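Larano home assistant trial: questions people keep asking about the arm stoppages
Last updated 2024-12-06 by Sadia Kazmi

Why is there a FAQ at all?
Because the same questions arrive every week and the answers from the supplier change. Kestura's first line was that there was no fault. Its second was that there was a fault but it was in our settings. We would like one place where the answers stay put.

What went wrong?
During September the robot's left arm carried on moving after a stop command, on 2 separate runs. The arm was reaching for something on a table both times. On the second run the gripper pressed against the table edge until Tormod Eide hit the cut-off by hand. Nothing was broken and nobody was hurt, which Kestura has mentioned a good deal more often than we have.

How long did the arm carry on?
Almost 14 seconds on the worse of the two. The supplier's leaflet promises a stop "without delay". Make of that what you like.

Was it a software fault or a hardware one?
Kestura says software, in the part that passes stop commands from the base to the arms. Titilayo Ajayi, who looks after our side of the testing, is not convinced. The logs we were given have a gap in them just where the stop command ought to be, and a gap doesn't prove anything either way. We have asked for the full logs. We have asked more than once.

What is being done now?
The real machine is switched off and locked away. All runs are in simulation, in a made-up bedroom with a table to reach across, and Titilayo goes through the recordings from the robot's own viewpoint.

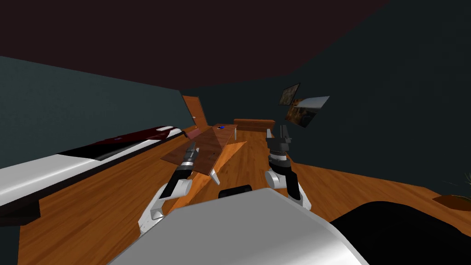

The simulated bedroom from the robot's viewpoint, with both arms out and a small blue object on the far part of the table.

Why is the view on such a slant?
We asked that too. Kestura's answer is that the camera angle in the simulator has no effect on how the arms are controlled. That may be right. We would still like to see it tested with the view level, and Halvorsen, who are doing the outside review, have put it on their list.

Doesn't a simulation prove it's safe?
No. It can show that the new software sends the stop command when it should. It can't tell you what a real joint does with that command when the motor is warm and the cable has been bent a few hundred times. Anyone telling you otherwise is probably selling something.

Has the fix passed?
It has passed 6 simulated runs out of 6. Kestura calls this "full confidence". We call it a start, and a small one given how rarely the fault showed itself in the first place.

I was told the Kosix stop button solves it. Does it?
It cuts the power, so it does stop the arm. It also needs a person standing next to it, awake and paying attention. For a machine meant to help people who may be in bed, that doesn't get us very far.

When will the robot be back in people's homes?
There is no date. If you have heard one, it didn't come from us. Sirkka Ikonen has to sign off the restart and has said she won't do so before Halvorsen's report is in and the missing logs have turned up.

Can I pull out of the trial?
Yes, at any time and without giving a reason. Tell Žydrūnas Ramanauskas, who will arrange for the floor markers and charging dock to be collected. You will not be charged, whatever the older version of the agreement says on page 2.

Who do I tell if I saw something odd on an earlier visit?
Write to Sadia Kazmi at the trial office. Small things count: a late stop, a twitch, an arm that came back up after it had been put down. Please don't send it to the supplier's help desk only, as we don't get copies.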